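Handbuch Skillel-Greifarm, Abschnitt 2: Sicheres Arbeiten am gemeinsamen Werktisch

Schön, dass Sie bis hierher gelesen haben – die meisten Leute möchten nach dem Auspacken ja am liebsten gleich losfahren, und das können wir gut verstehen! Bitte nehmen Sie sich trotzdem eine Viertelstunde Zeit für diesen Abschnitt. Er beschreibt, wie Mensch und Arm sich einen Tisch teilen, wer wann hineingreifen darf und was vor dem ersten Handgriff am Greifer zu erledigen ist. Die Regeln stammen aus unserer Werkstatt in Pillham und wurden von Kazue Katayama zusammengestellt, die den Skillel dort von der ersten Montage an betreut hat. Stand dieses Abschnitts: 30. November.

2.1 Bevor Sie in den Arbeitsbereich greifen

1. Beenden Sie das laufende Programm über das Bedienfeld und warten Sie, bis der Arm ganz zur Ruhe gekommen ist. Ein Arm, der gerade stillsteht, kann durchaus mitten in einer programmierten Pause sein.

2. Schalten Sie den Antrieb frei und ziehen Sie den Freigabeschlüssel ab. Den Schlüssel behält die Person, die am Greifer arbeitet, und zwar am Körper.

3. Sagen Sie laut an, dass Sie hineingreifen. Das klingt vielleicht ein wenig altmodisch, hat sich bei uns aber sehr bewährt, vor allem wenn zwei Personen am Tisch stehen.

4. Prüfen Sie, ob der Arm seine Lage ohne Antrieb hält. Sinkt er nach, stützen Sie ihn mit dem mitgelieferten Bock ab und beginnen Sie erst danach mit der Arbeit.

VORSICHT – Quetschgefahr: Zwischen Greiferkörper und Tischplatte bleibt in den unteren Stellungen nur wenig Platz. Legen Sie die freie Hand niemals flat unter den Greifer, auch nicht für einen kurzen Moment.
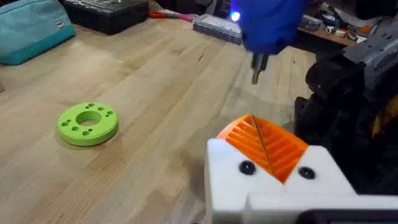 2.2 Werkzeug und Handschuhe

1. Verwenden Sie zum Schrauben einen Handschrauber mit passendem Bit und setzen Sie ihn möglichst senkrecht an. Ein Modell mit eingebautem Licht ist sehr angenehm, weil der Arm selbst oft genau dorthin Schatten wirft, wo man etwas sehen möchte.

2. Tragen Sie eng anliegende Einmalhandschuhe aus Nitril, und zwar nur bei freigeschaltetem Antrieb. Weite Handschuhe und lose Ärmel haben an beweglichen Teilen nichts verloren.

3. Ziehen Sie die Schrauben am Greiferkörper mit Gefühl an. Gedruckte Teile verzeihen einiges, aber ein überdrehtes Gewinde lässt sich leider nicht mehr retten, und dann müssen Sie den ganzen Körper tauschen (Ersatzteil 3116).

4. Halten Sie die biegsamen Greiferfinger von Bits und Klingen fern. Schon eine kleine Kerbe in einer Rippe kann beim Zugreifen weiter einreißen. Beschädigte Finger bestellen Sie bitte unter der Nummer 478 nach, am besten gleich als Paar.

Hinweis: Wer von einem Wamero-Greifer umsteigt, kennt vielleicht die Gewohnheit, Schrauben bei aktiver Haltekraft nachzuziehen. Beim Skillel ist das nicht zulässig, auch wenn es nur um eine Vierteldrehung geht.

2.3 Ordnung auf dem Tisch

1. Legen Sie nur das Werkstück in die Arbeitsfläche, mit dem der Arm als Nächstes zu tun hat. Gedruckte Ringe und Scheiben gehören flach auf die Platte und mit etwas Abstand zum Greifer.

2. Etuis, Koffer und Sortierkästen kommen an den hinteren Rand, außerhalb der Reichweite, die Sie beim Einrichten festgelegt haben. Falls Sie den Tisch später umstellen, messen Sie die Reichweite bitte noch einmal nach.

3. Führen Sie Kabel so, dass sie bei ganz ausgestrecktem Arm weder spannen noch über die Tischkante hängen.

Hinweis: Jasmina Vlachou aus unserem Kundendienst empfiehlt, die Grenze der Reichweite mit Klebeband auf der Tischplatte zu markieren. Im Mai haben wir das auf allen Tischen im Raum Nomura so eingeführt, und seither wird dort viel seltener nach dem richtigen Abstand gefragt.

2.4 Wieder einschalten

1. Nehmen Sie Schrauber, lose Bits und Schrauben vom Tisch und sehen Sie auch hinter dem Greifer nach.

2. Entfernen Sie den Stützbock, falls Sie ihn verwendet haben, und treten Sie zurück.

3. Fragen Sie alle Anwesenden, ob die Hände frei sind, und warten Sie die Antwort wirklich ab.

4. Stecken Sie den Freigabeschlüssel ein und fahren Sie die erste Bewegung mit der kleinsten Geschwindigkeitsstufe. Eine Hand bleibt dabei am Not-Halt.

VORSICHT: Hören Sie ein Knacken oder ruckelt der Arm, halten Sie sofort an und beginnen Sie wieder bei 2.1. Lässt sich die Ursache nicht finden, bleibt der Schlüssel abgezogen, bis der Kundendienst sich gemeldet hat. Wie Sie ihn erreichen, steht auf der Innenseite des Umschlags.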